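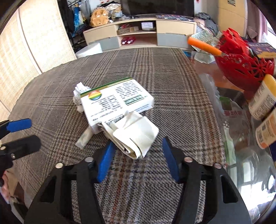 *By the Harkance Bulletin technology desk | June*

Farkotside held an open afternoon at its Harkance premises this month to show how it gathers manipulation data for robot training. Visitors were shown the hand-held gripper method, in which a person carries the gripper and does the task, and the recordings are used later to train a robot arm. The session ran from 2 pm until shortly after 5 pm.

The work takes place in ordinary domestic rooms. At the table, the gripper's two blue fingers are mounted on a black body and face each other across a gap. A white cardboard box with a rainbow-striped logo and a folded white cloth bag lie within its working area, on a brown, grey and cream checked cloth. A second gripper of the same finger colour is held to the left. Jars with yellow lids and a red latticed bowl are further over, on the glass. The low cabinet behind has a plush lion on top of it.

## Method

An operator takes a gripper in each hand and carries out a short household task, such as putting a box into a bag. Each gripper has its own camera, which records the approach, the grasp and the release from the position of the tool. Finger opening is logged alongside the video. The two streams are aligned by timestamp and checked before they are accepted.

Farkotside calls one complete attempt a take. A take begins with both grippers open and ends when both are open again and clear of the objects. Takes in which an object is dropped are kept and labelled separately. Takes in which the camera view is blocked for more than a short interval are discarded.

The company said the current set, which goes by the working name Zidow, contains 842 accepted takes recorded in 12 homes. A further 278 takes were rejected at the checking stage. The most common cause was loss of tracking when the gripper was turned quickly. Poor light came second.

## Tasks and objects

Bagging is one of the harder tasks on the list. A cloth bag has no fixed shape, so the opening must be found and held with one gripper while the other brings the object in. Cardboard boxes present a different problem. They are rigid enough to grip by the edges, but a wide box can exceed the finger opening if it is approached from the wrong side. Operators are told to turn the box first and then lift.

Transparent and reflective items are also on the list. Glass surfaces and clear plastic return inconsistent depth readings, and the company does not use depth from these areas. Position is estimated from the colour video alone.

Objects are not bought in for the purpose. Operators work with what the household already has, and rooms are not cleared beforehand. Farkotside said models trained on tidy benches had performed poorly when moved to a normal sitting room, and that the background of a recording was treated as part of the data. It did not provide test results for this claim.

## Demonstration

Visitors were admitted in groups of 8. Each group watched three bagging takes by a trained operator and could then try the grippers. The trigger is spring-loaded and worked with the index finger. Most people closed the fingers too early on the first try and pushed the object away. The recommended correction is to stop short, pause and close slowly. A take of this kind lasts roughly 12 seconds when done by an experienced operator.

Recordings made by visitors were deleted at the end of the afternoon and will not enter the set.

The second part of the session covered playback. A two-armed machine supplied by Yang, fitted with fingers of the same pattern, ran a policy trained on part of the Zidow recordings. It picked up a box and lowered it into an open bag in five of seven attempts. In one failed attempt the bag folded inwards before the box reached it. In the other, the left arm stopped at a joint limit and the run was ended by the operator. The arms ran at reduced speed throughout.

Questions from visitors were mainly about privacy. The company said households sign a consent form before recording starts, and that faces, letters and screens showing personal details are masked before files leave the recording computer. A household may withdraw its recordings until the set is released. Audio is not recorded.

Asked about finger wear, staff said the fingers are treated as consumable parts and are replaced when the gripping surface becomes smooth. Both fingers of a pair are changed together so that the grip stays even. The camera is recalibrated after each change.

## Next steps

Farkotside intends to add kitchen and laundry tasks to the Zidow set and is looking for more homes in the Harkance area. Rooms need a table that can be reached from at least two sides and a mains socket. Recording takes half a day. A second open afternoon is planned, with places to be booked through the company's front desk.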